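Ticket: navy pillowcase too long for pillow, sheet does not stay flat
Opened by: Khoa Đặng
Handled by: Evelien Michiels, Rallard bedding support
Status: waiting for customer

## 1. What the customer reported

Khoa wrote to us on 21st December. He has the Skomo cotton set in navy blue and two problems with it:

- the pillowcase is longer than the pillow, and the open end hangs out as a loose tail
- the light sheet makes wrinkles again soon after the bed is made

The set was bought in October and was washed before the first use. He wants to know if he received the wrong size, or if he is putting the case on in the wrong way. He also asks if the sheet can go in the dryer.

## 2. Steps tried so far

1. **Check the size on the care label.** Khoa read the label inside the case and it says 50 wide. This is the correct width for his pillow. The length is not printed on the label, so this step did not give us the full answer.

2. **Push the pillow fully into the closed end.** I asked him to hold the case by the two closed corners, shake the pillow down, and then lay it on the bed. The corners must be filled before we can judge the other end. He says they are filled now, but one of them still folds over a little.

3. **Pull the open end straight and look for a twist.** If the extra fabric is twisted, the case looks narrower than it is and the pillow cannot slide in. I asked him to pull the fabric out along the bed, away from the pillow. 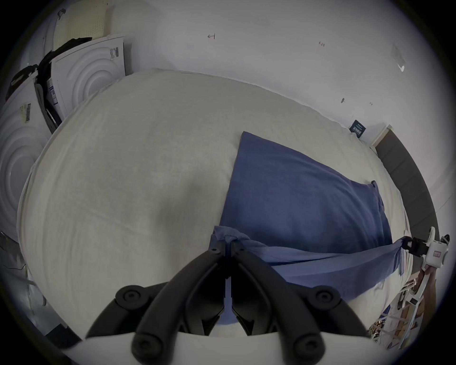 4. **Untwist and measure.** The fabric was twisted, so I asked him to open it with both hands, make it flat and measure from the edge of the pillow to the end of the case. His result is 19 cm. For this model we expect a small flap to tuck inside, but 19 cm is too much for a flap.

5. **Compare with the other case from the set.** Not done yet. The second case is at the home of his colleague Nga Lưu, who borrowed it. Khoa will ask her for the length.

## 3. The sheet

I first thought that the sheet was one size too big for the mattress. Mārtiņš Dzene from our product team does not agree. He says that a wrinkled sheet on a large bed is more often a question of how it was dried, and that we should try the simple things before we send a new one.

What I wrote to Khoa:

- Take everything off the bed first, also phones and chargers. It is easy to leave them near the headboard and work around them, but then the sheet is never pulled evenly on that side.
- Start at the two corners by the headboard, then go to the foot end.
- Pull from the middle of each side, not only from the corners.
- Put the folded blue things back only when the sheet is flat.

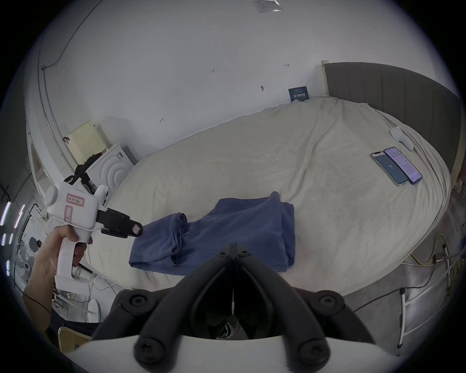 The dryer is allowed on low heat for this set. Please take the sheet out when it is still a little damp and put it on the mattress directly, if the room is warm enough. With the full program the cotton becomes stiff and the wrinkles stay until the next wash.

Khoa answered that he always used the full program. He will wash the sheet one more time and try the low heat. He does not own an iron and does not want to buy one for this - I told him it is not necessary.

## 4. Open points

- Length of the second pillowcase (Khoa, after he speaks with Nga)
- Ask Thắng Huỳnh in the warehouse if cases for the longer pillow were packed in the Skomo navy sets by mistake
- If yes, send one case in the normal length, no return needed
- Result of the new wash for the sheet

I keep the ticket open until I have the length from Khoa. If both cases are the same, I will change the category from "customer question" to "wrong item".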